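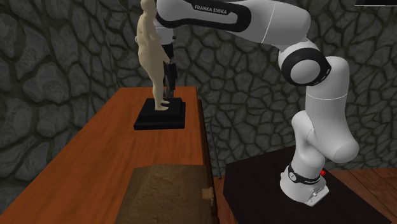

Sheila Rudd has spent most of the past year on one document, the internal rule set that Skoltby applies before any arm program moves from simulation to a live cell. The current version runs to 182 clauses. She would like it to be shorter.

"Most of them say the same thing in different places," Rudd said. "Define the space, define the speed, define who can press reset."

Under the rules, a program must complete 300 simulated cycles without an unplanned contact before it is released. A contact between the fingers and the part is planned. A contact with the pedestal, the table or anything else in the model is a fail, and the count goes back to zero.

Hyun-seo Hwang, who reviews the logs, said the reset causes the most complaints from programmers. "They ask for a waiver at cycle 290-something. The answer is no. If we give one, the number means nothing."

The rules also cover the model itself. Fixed objects near the arm have to be entered with collision geometry, including those outside the planned path. Hwang said older models often left out furniture and poles. "The arm passes straight through a stand on the screen and the log is clean. That log is worthless."

Clause 7 is the one Rudd expects to keep unchanged. It requires a second person to sign the release, and that person may not have written any part of the program.

A revised draft went to the cell leads in June. Rudd is still waiting for comments on the section dealing with gripper changes.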